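Search this guide Type a word and press Enter

Section 4: Setting up your Bonlow drying rack

Okay, so you've got the wall bracket up (if you haven't, go back to Section 3, I'll wait) and now we get to the part I like best. I've put up more of these racks than I can remember, first in my own kitchen and then in the kitchens of pretty much everyone who came over and saw mine, and I still mess up step 4 if I'm talking at the same time. Turn the radio down for that one.

You'll need the two side arms, the long shelf, the short shelf, the drip tray, the bag of screws, and the little bent key that comes taped to the inside of the box lid. Please check the lid before you throw the box out! Sheyla Taipe wrote in to say hers went off with the recycling, and I had to mail her my spare.

1. Hook the left arm into the bracket. Tip it up a bit, push it in, and let it drop. You'll feel it sit down into the slot.

2. Do the same on the right. The arms look alike but they aren't – the right one has a small R stamped near the bottom.

3. Slide the long shelf onto the lower pegs with the raised lip facing you.

4. Put one screw in each end of the shelf and turn it only until it catches. Don't tighten anything yet. If you tighten one end now, the other end won't line up and you'll blame the shelf.

5. Fit the short shelf on the upper pegs, same way, same loose screws.

6. Now go around and tighten everything with the key, left side first. A quarter turn past snug is plenty.

7. Push the drip tray in under the long shelf until it clicks. The spout should hang over the sink by a good 3 inches. If it doesn't reach, pull the tray out and flip the spout around, it goes both ways.

CAUTION: Keep the rack at least 30 inches from any burner. The end caps are soft plastic and they will sag. Mine did, on the old Canavlow stove, and I had lumpy end caps for a year before I ordered new ones.

CAUTION: Don't hang anything off the front lip of the short shelf. It's made for cups and small plates. Pichit Chuensuk tried a cast iron pan on his and bent both pegs, so please learn from him.

Loading it the first time

Leave the rack empty overnight if you used the stick-on pads, because the glue wants its time. After that, start light. I run mine with plates on the lower shelf for a few days, then check the screws again, and if one has worked loose I give it a nudge with the key and that's usually the end of it.

Big bowls go upside down, always. Set them a little off to one side so air can get under the rim, and don't nest them, or you'll find a puddle in there the next morning. If a bowl is too wide for the shelf (my biggest one is, and it drives me nuts) just turn it over on the table and let it dry there with a cloth nearby for the rim. Glasses go on the upper shelf, in a single row.

NOTE: If the tray drains slowly, the rack is probably leaning back. Slip one of the thin washers behind the bottom of the bracket and try again with a cup of water. Roughly 5 minutes is all it should take to run clear.

NOTE: The older Flornbridge bracket fits these arms too, but you have to swap the top screws for the longer ones in the bag. Deepak Rana worked that out, thank you Deepak.

Cleaning is easy. Pull the tray out, wash it with dish soap, and wipe down the pegs while you're in there. Skip the dishwasher for the tray, it'll warp.

Section 5 covers the cutlery cup and the extra hooks. 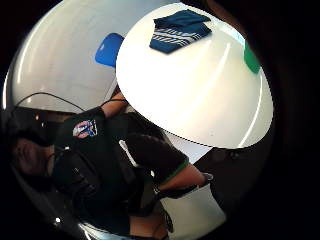

Page last updated: October 15, 2022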